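Serden 150 Inflatable Touring Kayak

Product code 2622
In stock at the Memon warehouse

The Serden 150 is a single-seat inflatable kayak for lakes, canals, slow rivers and sheltered coast. It packs down into a rucksack, goes in the boot of a small car and can be carried on a train without annoying anyone too much. It is made for paddlers who want to go further than the end of the beach but have nowhere to keep a hard boat.

The name comes from the maximum load, 150 kg. That figure includes you, your clothing, your lunch and anything tied to the deck. The boat will float with more in it, but it sits low and turns badly, and we ask you not to do it.

What has changed this season

The Serden was redrawn in June. The floor is now a high-pressure drop-stitch panel instead of the old tubed floor, so the boat flexes less in chop and holds a straighter line. The side chambers are slightly narrower, which gives a bit more room at the hips and makes it easier to reach the water with a shorter paddle. The seat is new as well. It clips in at four points and can be moved forward or back while the boat is inflated.

The valves are unchanged. If you own an earlier Serden, your pump, adaptor and repair patches will all fit this one. The old seat will not.

On the water

With the fin fitted the boat tracks well for its length. Without the fin it spins easily, which is handy on narrow canals and in shallow water where the fin would catch. Most people paddle with it on nearly all the time.

Wind is the main thing to think about with any inflatable. The Serden sits higher than a hard kayak and will drift if you stop paddling. On open water we suggest turning back earlier than you feel you need to, and setting out into the wind so that the return leg is the easier one. The boat is not meant for surf, white water or offshore trips.

Wear a buoyancy aid. We sell the Atier, which is cut short at the waist so that it does not ride up against the seat back, but any properly fitted paddling model will do.
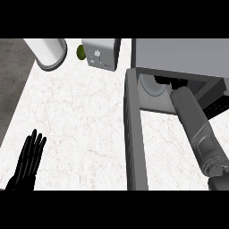

Fouzia Hayat wrote to us after her first season with the new floor. She had taken hers along the canal and twice across the lake at Drurkuvden, and found it noticeably stiffer than her previous boat, though she thought the footrest could do with one more setting for shorter legs. She also asked us to tell people to dry the seams before rolling it up, having opened the bag after a fortnight and regretted it.

We have passed the footrest point to Arsalan Hashmi, who draws the boats. A shorter strap for the existing footrest is available on request at no charge. Ask for part 2186.

Setting up

Lay the hull out flat on grass or smooth ground, away from stones. Inflate the floor first, then the two sides, a little at a time on each so that the boat keeps its shape. The recommended pressures are printed beside each valve. Allow around 11 minutes with the hand pump once you have done it a few times, and a good deal longer on the first go.

Air expands in the sun. If you take the boat out of the water for lunch on a hot day, let a little out of each chamber and top it up again before you launch.

Care and storage

Rinse with fresh water after use, more thoroughly if you have been in the sea. Sponge out the inside, stand the boat on its side in the shade and leave it until the seams are dry. Store it loosely rolled, somewhere cool, and keep the bag off a concrete floor if mice are likely – they will chew through the fabric to make a nest.

Do not use solvent cleaners. Washing-up liquid in warm water is enough for mud and sun cream.

What you get

Kayak hull with drop-stitch floor
Seat with adjustable back
Footrest
Removable fin
Double-action hand pump with gauge
Rucksack
Repair kit with patches and valve key

A paddle is not included. We recommend a four-piece, as the sections fit inside the rucksack alongside the hull. A two-piece will have to be strapped to the outside.

Spares and repairs

Seats, fins, valves and footrests are kept in stock. Small punctures can be mended at home with the kit. Clean the area, let it dry, glue both surfaces and leave the patch under a weight overnight. Seam leaks should come back to us. Please send the hull only, clean and dry, with a note saying where you think the leak is. Khurram Talpur runs the workshop and will ring you with a price before starting anything outside the guarantee.

Delivery

Orders are sent by courier and need a signature. Returns are accepted if the boat has not been on the water. Inflating it indoors to try the seat for size is fine.

Page last updated Nov 15, 2025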